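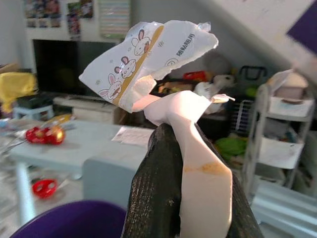
Itzel Varela wrote under the last post that wrappers shouldn't be sorted at all, just swept into one bag and taken down, and that anything else is making a chore out of nothing. A couple of other people agreed with her. Valentin Matei went further and said he eats over the trash can.

I see the point. I still do it my way, and since three of you asked what my way is, I'm writing it down.

The living room table is where packaging ends up in our place. It's a light plastic folding table next to the sofa, and it gets used for snacks, mail, homework and opening parcels. By evening there are torn wrappers on it, pieces of box, and whatever the parcels came in. I used to leave it until morning. Then I'd need the table at 7 a.m. and have to deal with it before coffee, so now I clear it at night.

First I take off everything that isn't trash. Pens, cups, the remote. Last month I threw out a Citar gift card because it was lying under a flattened box, and I didn't find out until I went to use it. It had 27 dollars on it.

Then I make two piles. Card and clean paper go on the left. Plastic wrappers, and anything that is shiny on the inside, go on the right.

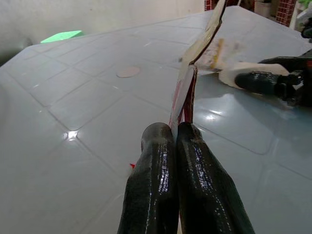 Paper with grease or chocolate on it goes on the right too. Our building's paper bin gets rejected if there's food in it, and then the whole thing sits there until the next pickup. That happened twice in July and the hallway smelled.

Folded card is the one I'm slow with. Some of it has a plastic film on one side, and I can't always tell by looking. I tear a corner. If it stretches before it rips, it goes with the plastic. Asabe Effiong told me she does the same with envelopes.

Here is what a normal evening's worth is like. None of it is big, which I think is why it gets left. 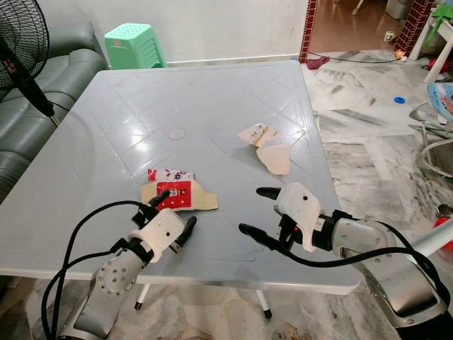
*Card, paper and wrapper scraps on the table.*

I don't keep small boxes anymore. I kept them for years in case I needed to mail something, and when we moved I had 18 of them in the closet, all too small for anything I was likely to send. I do keep the larger Firkama ones, flat, behind the door. Two at a time is the limit.

The bags are a separate subject. I bought a roll of Idix bags, the thin ones, and they split if a cardboard corner pushes on them. They're fine for wrappers. For card I don't use a bag at all, I carry it down in my hands or in one of the flat boxes opened back up.

Big sheets of plastic go last.
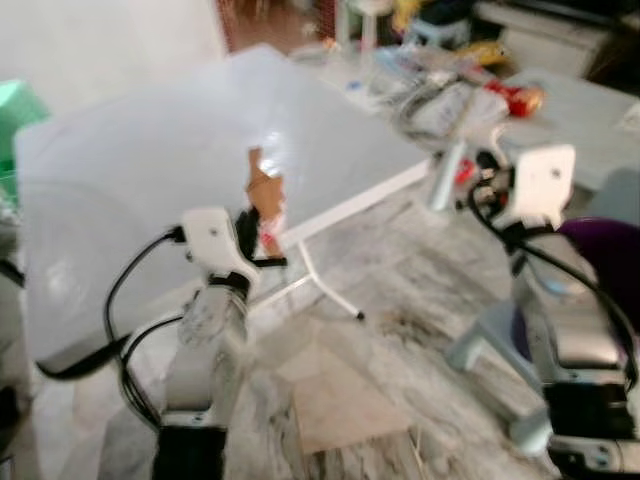

If a sheet is clean and not torn I fold it in half until it's about the size of a magazine and put it in the drawer with the paint things. I used one under the shelf when I painted it in spring, and one to cover the fan over the winter. If it's torn it goes in the bag, and I put it in first so it lines the sides and the small pieces don't poke through.

After that I wipe the table. The top has grooves in it and crumbs sit in them, so a flat cloth mostly moves them along. An old toothbrush gets them out. I do that part maybe once a week.

The whole job is short. I haven't timed it. Ekene Nwosu asked if the kids help, and the answer is sometimes, if I ask before they've sat down on the sofa.

Next post will be the kitchen drawer, which I've been putting off.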